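Residents of Dakthorpe are asked to keep workshop fire risks low during the heating season.

- Place oily rags in a lidded metal can filled with water.
- Keep space heaters three feet from benches and curtains.
- Unplug battery chargers overnight.
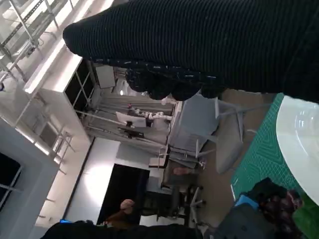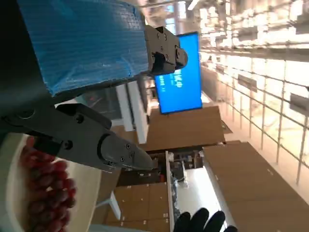
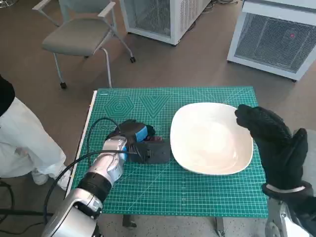 *By Zoila Guzmán, Dakthorpe Fire Prevention Office | 9 Oct 2010*

Test smoke alarms monthly. Extinguishers over 12 years old should be replaced. Free alarms are available at extension 515.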